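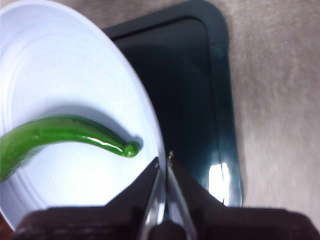 What was the project meant to find out?
Whether a fixed layout of plate, tray and basket makes sorting vegetables on a small table quicker to learn and easier to repeat.

1. Setup
The work was done by Kojo Akpalu and Telma Zapata for the Sarkton course on household task layout. The table has a dark matte top and stands against a plain white wall. The items in use were plates, a dark tray with a raised border, a woven basket and a set of vegetables, among them a green chili pepper, a carrot and a potato. The tray marks the serving area. The basket is the storage area and stays to its left.

2. Procedure
Each trial began from a written start card giving the place of every item. Vegetables went to the plate or the basket as the card stated. Plates were set over the tray area or cleared from it. A trial ended when all items matched the end card, or after 100 seconds. 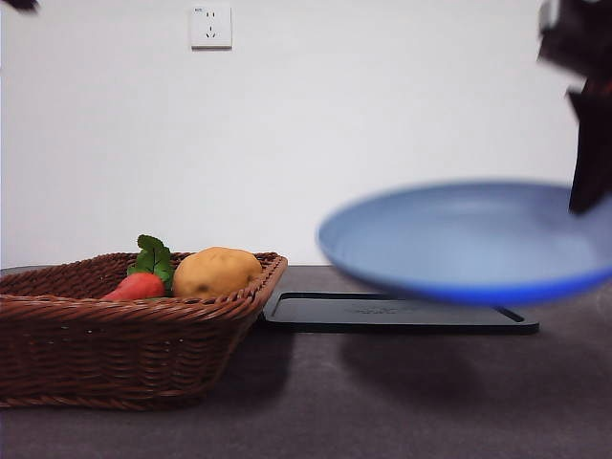

Figure 2. Plate above the tray, with carrot and potato in the basket.

3. Results
Of 500 trials, 354 ended in a full match. The most common fault was a plate set down across the tray border, which left it tilted. Long items such as the pepper rolled more often on a tilted plate. Eight trials were dropped from the fault table because the start card had been misread.

4. Open points
The Warrier layout, with the basket on the right, was not tested. Basket depth was held constant throughout. Start and end cards are listed in Appendix B.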